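Callier folding utility table, four months in

I bought the Callier table in October to replace a card table that had been in the family longer than I had. The old one had a vinyl top with a split in it, and one of the leg braces had been held on with wire for years. I wanted something that could live behind the door of the back room, come out for sewing or paperwork, and take a few extra people at a holiday meal. I looked at three. The other two were the Grilar and the Seol, and I will say something about each further down.

The Callier came in a flat carton with foam at the corners. One corner of the carton was crushed but the table inside was fine. There is no assembly to speak of. You cut two straps, pull the legs out one pair at a time, and push down the locking collars. The instruction sheet is one page and mostly warns you about your fingers, which is fair, as the collars close hard.

Setting it up takes me under a minute now. The first few times were slower because the second pair of legs has to be opened after the first, or the cross brace catches. The sheet does mention this, but in small type at the bottom. I put a strip of masking tape on the first pair so I would remember, and the tape is still there.

Standing, it is a steady table. I run a sewing machine on it at full speed and the far end moves a little but the machine does not walk. The old table used to send my pins onto the floor. If you lean your full weight on one corner you will feel it give, and I would not sit on it. The maker rates it for 231 pounds spread evenly. I have had two boxes of books and a printer on it for a week with no sag that I could find by laying a yardstick across.

The feet are the weak part. They are plastic caps that push on over the ends of the legs, and one came off in the carpet the second time I dragged the table instead of lifting it. I found it, pushed it back on, and it came off again on Tuesday. A dab of glue has fixed it so far. For the price I would have expected screwed feet, or at least ones with a lip inside. Spare caps are sold in packs of four from the Callier parts page, and shipping costs more than the caps do.

Height is fixed at standard dining height. That suits me for eating and writing, and it is a little high for sewing unless I sit on a cushion. The Grilar adjusts to three heights, and if you are short or want the table mainly for a machine, I would look at that one first. I passed on it because the adjustment pins stick out at the side, right where a knee goes. I tried it in the store and hit my knee twice.

The Seol is the cheap one. It was $20 less than the Callier and it folds in half across the middle, so it fits in a car trunk. The price of that is a seam down the center of the top. Paper tears when you write across it, and crumbs go in. For a yard sale it would do well. I wanted to cut fabric on mine, so the seam ruled it out.

The top on the Callier is white and smooth, with a slightly rounded edge. It shows everything. Coffee wipes off if you get to it the same day. Pencil comes off with a damp cloth. Ballpoint does not, or not all of it, and I have one blue line near the edge from the first week that I have stopped trying to remove. A hot dish straight from the oven would worry me, so I use a trivet. I have cut on it with a rotary cutter over a mat and it has no marks from that. 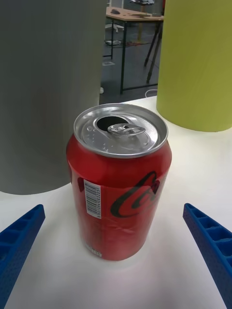
Cleaning the underside is another matter. The legs fold into a channel, and the channel collects lint and thread. A vacuum with a narrow nozzle gets most of it. I do this once a month or so, when I notice bits falling out as I open the legs.

Weight is the other thing to think about before buying. I can carry it alone from the back room to the kitchen, but I would not want to take it up a flight of stairs. There is a handle molded into one long side, and it is well placed. The table hangs level when you carry it -- the old one always tipped forward and caught me in the shin. Folded, it stands on its edge without leaning, though I keep it behind the door anyway.

As for seating, the listing says six. Four adults is comfortable. We had six at it in December and the two on the ends had legs to straddle. With two children in the mix it would be fine.

I bought mine from Skukilis, which had it in stock when the Callier site did not. Delivery took 9 days. The listing had 3,513 reviews when I ordered, and a good share of the bad ones were about the feet, so I can't say I wasn't warned. Skukilis answered my email about the caps the next morning and offered a partial refund or a new set. I asked for the set, and it hasn't come yet.

I would buy the table again at the sale price. At full price I would go back and try the Grilar once more, this time with a chair that sits lower.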